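How to Budget for a Two-Arm Tabletop Robot Cell

Updated 13 October 2022

Quotes for small robot cells usually lead with the arms. The arms are the easy part to price. The money that gets missed is in the frame, the walls, the wiring, the tools the arms hold, and the supplies each task uses up. This guide covers how we plan a purchase at Planasent, using a sweep-up task with a trash bin as the working case.

Before you start

Write the task down in one sentence. Ours was: pick up paper scraps with a dustpan and brush and put them in a lined bin. Every line in the budget should trace back to that sentence. If it doesn't, move it to a wish list.

Step 1. Decide whether you need one arm or two

Sweeping takes one arm for the pan and one for the brush, so we priced two arms on a shared rail. Two arms also mean two sets of cables and more room on the floor of the cell. Mark out the reach of both arms on paper before you ask for a quote, and leave space between them for the object they share.

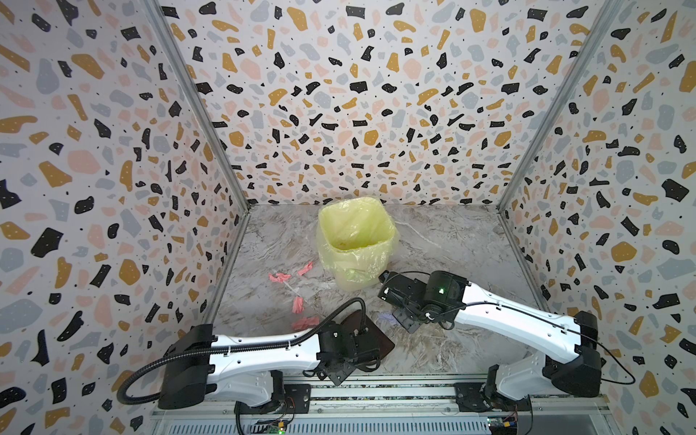 Can you buy one arm now and add the second later?
It works if the rail and the power supply are sized for two from the start. Order the full-length rail, pay for the larger supply, and ask the seller to hold the arm price in writing. We were offered a hold until May, long enough to get the second arm into the next budget.

Step 2. Price the frame and the walls separately

Get the aluminum extrusion quoted by cut length, with brackets and screws on their own line. We compared Gorneo and Bondell for this. Gorneo was cheaper on the rail and Bondell was cheaper on the corner posts, and splitting the order would have cost more in shipping than it saved.

Wall and floor coverings are a small cost, but buy extra. If you plan to change the background between tasks, budget for 3 sets.

Step 3. List the held tools

Household tools are fine for most cleaning tasks. Check two things before buying in quantity: the handle has to fit the gripper, and the same model has to be available next year. Buy spares of the exact item. Put the pan, the brush, the bin and the liners on one line called "props" so that they get approved together. 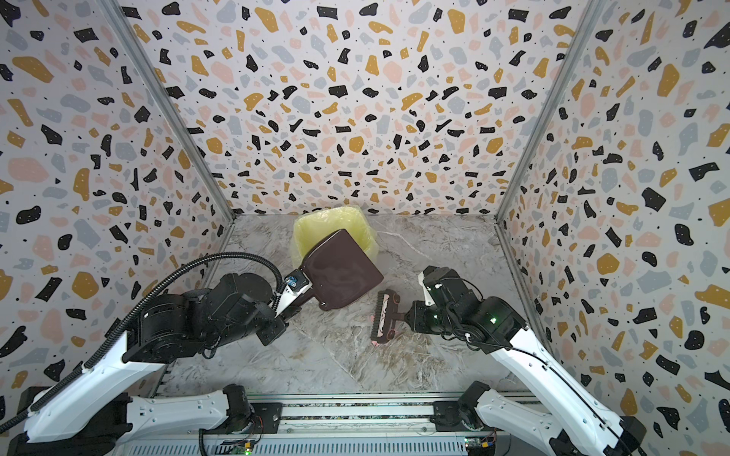 Step 4. Add the consumables

Paper scraps, bin liners, cable ties and finger pads all run out. We order liners in packs of 32 and finger pads in packs of 62 from Kälin. Keep this as a monthly figure, apart from the equipment total. Finance will want to treat it differently.

Step 5. Plan for cameras and cables

Price a fixed camera for the whole work area and a small one for each wrist. The fixed camera needs a mount that does not share the rail with the arms. The wrist cameras need longer cables than you expect, and the cable sleeve is often left off the quote. Ask for it by name.

Check that a wrist camera can see past the gripper finger to a small, light object. Ask for a loan unit if the seller has one, and try it with the real scraps.
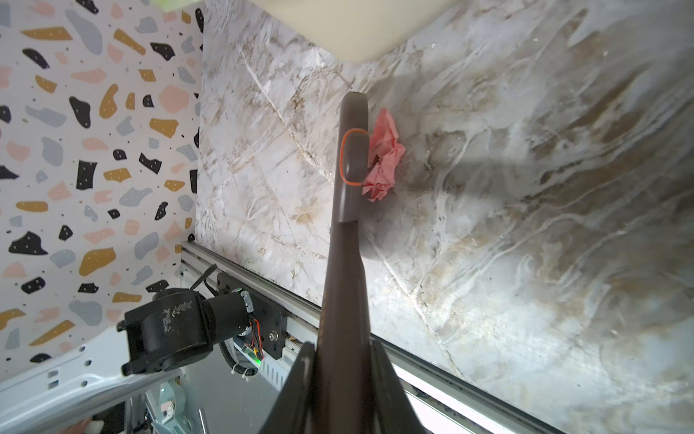 Step 6. Set aside money for repairs

Hold back enough to replace one gripper and one joint motor without a new approval. Ask each seller for current lead times on both, and write the dates next to the prices. A low price with a long wait may cost you more in lost work.

Step 7. Send the request

Put the one-sentence task at the top, then the equipment total, the props line, the monthly consumables and the repair fund. Attach the quotes with their expiry dates marked.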